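Home | Queue | Knowledge Base | Status | Sign in

Label printer offsets drift after host sleep, Cisternas site, second floor 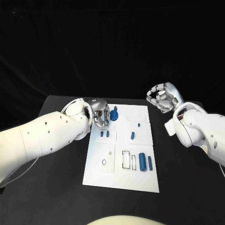

Status: Resolved, monitoring
Priority: 3
Opened by: Puspita Sembiring
Assigned to: Tomos Owen
Component: Mokero print service, Golance driver package

Summary from reporter

Labels come out shifted down after the print host has been idle over lunch. First label of the afternoon is off by a small amount, the next is off by more, and by the end of a short batch the barcode runs into the gap between labels. Power cycling the printer fixes it until the next idle period. Two printers are affected. The third one on the same bench is fine.

Steps to reproduce

1. Leave the print host alone until it sleeps.
2. Wake it from the keyboard.
3. Send a batch of 20 or more from the Mokero queue.
4. Compare the top margin on the first and last label.

Log

09:40, Tomos Owen
Checked media settings on both affected units. Gap sensing is on, label height matches the roll. Ran the built-in calibration on each. Test labels printed from the front panel are aligned. Printer hardware looks OK at this point. Please don't swap the rollers yet.

10:15, Tomos Owen
Forced the host to sleep, woke it, sent a batch. Shift reproduced on the first attempt. Saved the raw job and replayed it to the good printer: same shift. So the offset is already in the job when it leaves the host.

10:50, Puspita Sembiring
Does that mean the printer that works is only working because it isn't on the Mokero queue? It was set up by Wing-sze before the queue existed and I think it still prints direct.

11:05, Tomos Owen
Yes. Confirmed, it uses a direct port and bypasses the service. Adding Wing-sze Peng as a watcher.

13:20, Tomos Owen
Compared two captured jobs, one before sleep and one after. Label height in the header before sleep is 1,991 dots. After wake it is 1,725. The printer is told the label is shorter than it is and the layout is scaled to fit, but the feed command still uses the old value. The difference accumulates because the service adds the remainder to the next label's start position.

13:45, Wing-sze Peng
1,725 is the height for the old stock. We moved to the longer label in September. The old value should not be anywhere on that host. I changed the template and the queue default myself.

14:10, Tomos Owen
It is not in the template or the queue default. It is in the driver's per-user settings for the service account. The Golance driver reads those when the device is re-enumerated, and waking from sleep triggers that. A cold boot loads the queue default first, which hides the problem.

14:30, Lai-ching Yau
I can edit the service account settings but not while the spooler is holding the file. Need a window. Is 16:00 OK for the bench?

14:35, Puspita Sembiring
16:00 is fine. Outbound is finished by then. Please leave the direct printer alone in case we get a late order.

16:05, Lai-ching Yau
Queue paused. Spooler stopped. Exported the existing settings and attached the export to this ticket. Cleared label height, label gap and start offset for the service account. Spooler started, queue released.

16:25, Tomos Owen
Sleep and wake, batch of 20 to each printer. Header shows 1,991 every time. Top margin is the same on first and last label for both units. Repeated with a reboot in between. Same result.

16:40, Yao-tsung Chuang
Same driver version is installed on 13 hosts. Do we need to do them all?

16:55, Tomos Owen
Only hosts where the service account existed before the stock change. Check the label height under the service account, and if it is blank, leave it. I would also turn off sleep on print hosts, but that is a separate change request and does not replace clearing the value.

17:10, Yao-tsung Chuang
Understood. Will work through the list and note any that had the old height.

Workaround until patched

Restart the spooler after every wake. Do not recalibrate the printer, it has no effect on this fault. Do not correct the margin in the template. Labels will be wrong in the other direction after the next reboot.

Root cause

Stale per-user driver settings on the service account, reloaded on wake and taking priority over the queue default.

Open items

- Yao-tsung: remaining hosts
- Lai-ching: add the service account check to the stock change procedure
- Tomos: report the remainder handling to the Mokero maintainers. A height mismatch should reject the job.

Related tickets

Mokero queue shows paused after spooler restart
Zerkora scanner drops first character of barcode
Golance driver package, silent install fails on second run
Request: disable sleep on print hosts
Direct port printer missing from inventory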